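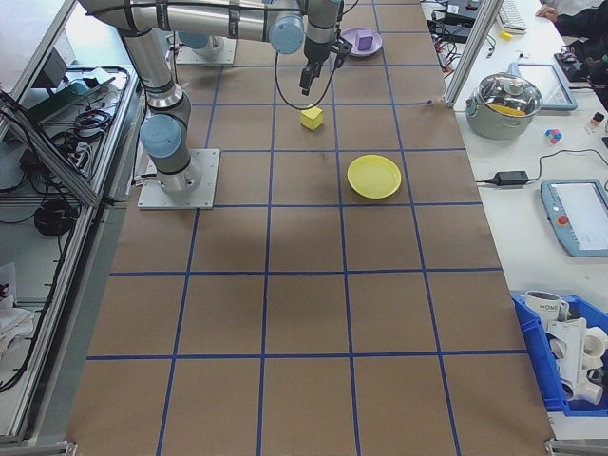 Speaker notes: Laying out a shared worktable
Kaja Ķēniņš, Skavance open workshop evening, November

Opening
Thank Henix for the room. Say who I am and that I look after the benches at Skavance. The talk is about tables: what goes on them, what goes next to them, and how to mark them so that two people mean the same spot when they say "over there." Questions at the end, except about tape. Tape questions any time.

Slide 1, the table (leave it up while I talk)
Brown paper on top, blue tape over the paper in a grid. Four columns across the front. The cells are roughly square and they don't need to be better than that. People ask for a drawing with measurements. I don't have one. Lay the first line along the edge you stand at and work back from it.

Paper first, then tape. We tried tape straight on the bench at the old Kļaviņa site and spent an afternoon scraping. With paper you lift the lot and start again. Change the paper when it tears. A mark or two is fine.

Colors
Point to the two plates. The lavender one near the top has the small purple cube on it. The round yellow one is empty, and the yellow cube is on the table, up and to the left of it. You can tell what goes where without reading a label. Ask the audience which cube still needs a plate. Wait for an answer, they usually give one.

We did use printed labels before. I had 63 of them in a binder. Most fell off or ended up on the wrong thing. Plates and blocks in matching colors did the same job for people who had never seen the table before.

Keep small pieces few. If the grid is full you lose the grid.

The side table
Everything that isn't part of the current job goes on a second surface. Ours is the white one on the right. Pot with the glass lid, small bottle, the spare blocks in pink, blue and white. The pendant sits there too, with the red stop button where you can get to it. Say this part slowly: the stop button never goes under anything. No paper, no jacket, no lunch.

The side table fills up faster than the main one. I clear it at 11 every morning and put back only what I can name a use for.

Bins
Blue plastic bin, lower right, white pipe fittings. One kind of thing per bin. When I took over we had a mixed bin and it took longer to find a fitting than to walk to the store room. Kernelgate sent us a list of 197 part types and wanted a bin for each. We said no and kept bins for what gets used every week. The rest stays on the shelves in the store room.

Cables
Left side, under the table edge. Be plain about it: there is a tangle on that shelf, next to one cable that is coiled properly. Coil them all the same way and it takes a minute. I still have to do ours. Cables belong on the frame shelves and off the paper wherever the job allows it. The adapter brick on the side table should get a place of its own too.

Light
Look at the shadow across the middle cells. Dark patches make blue tape harder to follow. Before you tape anything, stand where you will work and see where the shadows fall, then shift the table or the lamp. Moving a taped table is annoying but it can be done with two people.

Cost
Paper, tape, plates, bins. We spend nearly 1,000 a year on consumables for the whole workshop and the tables are a small part of it. Skip this if time is short.

Try it now
Hand out paper sheets and rolls. Each pair tapes a small grid, picks two colors, and trades seats with the next pair. Can the new pair set out the pieces without asking? Walk around. Don't fix crooked lines.

Close
Repeat the stop button point. Sign-up sheet for the spring bench rebuild is by the door. Collect the tape before people leave.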